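## Moving your Zigbee network to a new coordinator

I wrote this after swapping my old Rakell stick for a Broden one, and Ailbhe Costello has since followed it on her own setup, so it's had two test runs. I'm assuming Home Assistant is already up and you can get into the add-on settings.
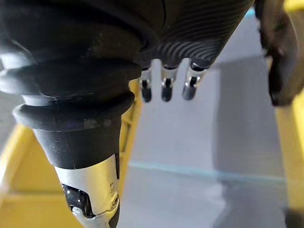
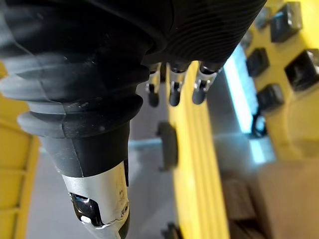
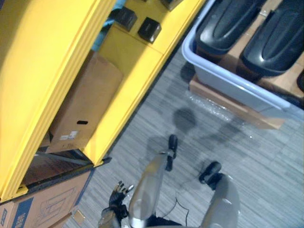
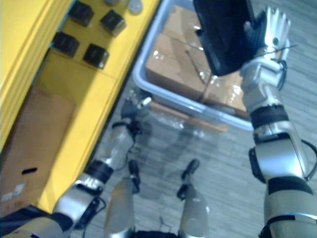
Set aside an evening for this. Mine took 80 minutes, and a good chunk of that was me hunting for a USB extension cable (you do want one, more on that in step 4).

1. Make a full backup and download it to another computer. Don't just leave it on the Home Assistant box!
2. Open the Zigbee settings and write down the channel, the PAN ID and the network key. I pasted mine into a text file.
3. Stop the add-on, then shut down the whole machine. Pull the old stick only once the power is off.
4. Plug the new stick into the extension cable and get it well away from any USB 3 ports. My motion sensors kept dropping out until I did this.
5. Boot up, find the new serial path and put it in the config. Use the long path that starts with `/dev/serial/by-id/` - the short one can change after a reboot.
6. Restore the network settings from your backup and start the add-on.

**Caution:** never run both sticks at the same time with the same network key. I tried it for a couple of minutes to "compare" and ended up re-pairing every bulb in the hallway.

7. Wait 30 minutes before you touch anything. Plugged-in devices come back first, and battery ones show up when they feel like it.
8. For anything still missing, press its button once to wake it. If that does nothing, re-pair it without deleting it first, so it keeps its name and your automations still work.

**Note:** my Ditura door sensors needed the battery out for a bit before they'd rejoin. Rebecca Zanetti had the same thing with her Sæther thermostats, and hers wanted 2 tries each.

If the log fills up with "failed to connect to adapter", check the baud rate before anything else. Mine was still set for the old stick.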